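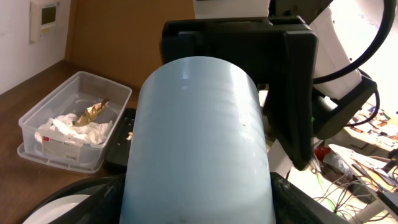 Do you have to be ill to take part in a medical study?

Plenty of studies want people who are perfectly well, because researchers need to know what ordinary bodies do before they can say much about the ones that aren't behaving. Each study has its own list of who can join, and the team will check you against it before you sign anything.

My week as a blood pressure

Apr 14, 2021

I should say straight away that I'm not a brave person when it comes to medical things. I look at the ceiling for injections. I once had to sit down in a chemist's after reading the leaflet for someone else's tablets. So when a letter came from my surgery on Kiani Road asking if I'd like to be part of the Posard Study, I put it behind the toaster, where I put everything I intend to feel guilty about later.

It stayed there until November. Then I had a dull afternoon and a cup of tea and I read it properly, and found that it was quite interesting. The Torkham Hospital research unit wanted to find out what happens to people's blood pressure at home, over a normal week, including while they're asleep. They didn't want anyone to take a new drug or give up cheese. They wanted people to wear a cuff, fill in a diary and get on with things. I rang the number before I could talk myself out of it.

The woman on the phone had a voice like a very good primary school teacher. She asked me whether I was on any blood pressure tablets (no), whether I worked nights (no, though I've been known to watch television at them) and whether I had ever had a problem with an irregular heartbeat. Then she told me she'd post me the information sheet and that I was to read it and not sign it. I could ring back with questions, she said, and I could also not ring back at all, and that would be that.

The sheet

I've been sent mortgage paperwork that was easier to get through, but I did read it, twice, with a pencil. The part I'd been expecting was the list of what might go wrong. In my case this came down to a sore arm, some bruising and a bad night's sleep. The part I hadn't expected was how much of it dealt with the results. Who would see them? Where would they be kept, and for how long? If they found something, would they tell me, or would they tell my doctor, and did I get a say?

That last one kept me going for a whole evening. You think you'd want to know. Then you imagine knowing, on an otherwise nice Saturday sort of a morning, and you're less sure. I ticked the box to say they could write to my GP, then rubbed it out, then ticked it again in pen.

One line near the end said I could leave at any time without giving a reason and that my usual care wouldn't change. I've since learned that something like this is a standard promise, and I'm glad of it. It made me feel much more like staying.

Three visits, one of them mostly biscuits

There were 3 visits in all. The first was at Torkham, in a low building behind the main hospital that I walked past twice. A research nurse went through the consent form with me line by line, and I had to put my initials in each box myself. She measured my height (less than I tell people), my weight (more) and the top of my arm, so they could find me the right size of cuff. I had no idea that cuffs came in sizes! Apparently the wrong one can throw the reading off quite badly, and she told me that a too-small cuff tends to make the number come out too high. My own surgery has used the same one on me for years and I had never thought to ask.

Then came the questionnaire. It had 74 questions and I enjoyed it far more than I'd like to admit. When else does a person get asked, with every sign of real interest, how often they have soup? There were pages on sleep, pages on stairs, a long bit on salt, and a question on whether I thought of myself as a worrier that I had to leave and come back to.

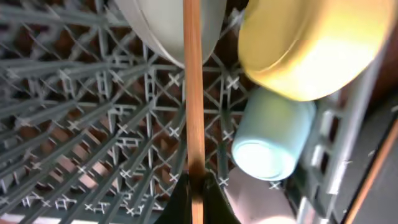
Thin wooden stick and grey rack.

The second visit was for the fitting. The monitor is a box that hangs on a belt, with a tube that goes up under your jumper and over the shoulder to the cuff. It takes a reading on its own all day and then, less often, all night. When it starts you're meant to stop whatever you're doing, let your arm hang still and keep quiet. The nurse said the keeping quiet was what people found hardest, and I laughed, and she looked at me kindly.

I was to wear it for 7 days, taking it off only to wash. Most people who are sent home with one of these by their GP have it for a single day, and I can see why. But the Posard team were after the differences between days: the working ones against the idle ones, the nights after a late supper, the morning of a dreaded phone call.

Living with the thing

The first night was awful and I won't dress it up. It would buzz, squeeze, think for a bit, then let go with a sigh like a disappointed aunt. I lay there waiting for the next one. By the third night I was sleeping through most of them, and by the fifth I dreamt that I was being led firmly through a department store by the elbow.

The daytime was funnier. It went off in the queue at the post office, and I had to stand there silent with my arm dangling while the man behind the counter asked me what I was sending. It went off as I was reversing the car, so I stopped reversing, as instructed, and stayed stopped across most of the road. It went off during a row with my sister about a casserole dish, and I would pay good money to see that reading.

And there was the diary. Every reading had its own little line, and you were supposed to jot down what you'd been up to. Sitting. Standing. Eating. Walking. On the first day I wrote things like "light activity, calm". By the end of the week I was writing "looking for scissors, cross". I worried that I'd been unprofessional, but when I handed it over the nurse said the cross ones were the useful ones.

What I kept noticing was how often I'm not resting when I think I am. I would have told you that I spend my evenings doing nothing. According to my own handwriting I spend them going up and down to fetch my glasses. I also answer emails while standing at the cooker, which I don't recommend for your blood pressure or your onions.

Going back

My third visit was short. They took the monitor, checked that it hadn't run out of battery on the second day and kept it to itself, and gave me a cup of tea and a plate of biscuits that I felt I'd earned. There was a last form asking what it had been like to take part. I wrote quite a lot about the buzzing. I suggested a quieter belt clip as well, and I do hope somebody reads it.

I asked how many of us there were. The answer was 1245, spread over Torkham and the smaller clinic out at Sorkitz, and I found that oddly cheering. All those people standing stock still in post offices! The nurse said they'd had farmers and bus drivers and a good few students from the medical school, who were the worst at filling in the diary.

My own results came by letter. I'd got myself into quite a state over the envelope, and they were fine — a touch higher in the mornings than I'd have liked, and lower at night, as it's supposed to be. A copy had gone to Kiani Road. I've been asked to pop in for an ordinary check in the spring and I will, and I'll be asking them what size of cuff they've got.
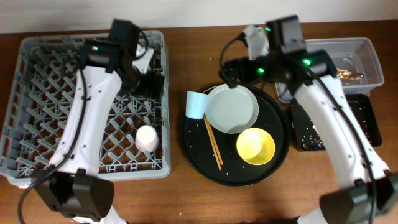

If you get a letter like mine

Read it within the week. I lost a whole summer's worth of being helpful to the back of a toaster, and I gather that studies do close once they've got enough people.

Ask what you'll be told. Some teams give you your own results and some only send round a summary of the whole thing when it's over, and it can be years before that lands on the mat. Neither is wrong, but you'll want to know which it is before you start.

Ask about money too, even if it makes you blush. Mine paid my bus fares, and the car park when I drove, and I'd never have known to keep the tickets if I hadn't brought it up. Others pay for your time. It should all be written down in the sheet somewhere, often on the back page.

Pick your week if they'll let you. Don't choose the one with the wedding in it, unless you want a tube coming out of your neckline in every photograph. Loose sleeves are a blessing. So is a front-fastening anything.

If you already take tablets for something, or you're pregnant, or you've got a condition that your doctor keeps an eye on, tell the study team on that first call and let them work it out. It may rule you out of one study and make you just the person for another.

Above all don't be shy about saying you've changed your mind. I nearly did, in the small hours of that first night, with the phone in my hand and the box buzzing away against my hip. There was a number to ring for exactly that, and the sheet said they wouldn't be cross. I put the phone down and turned over on to my other side, and the tube came out of its socket, and I had to get up and find the instructions.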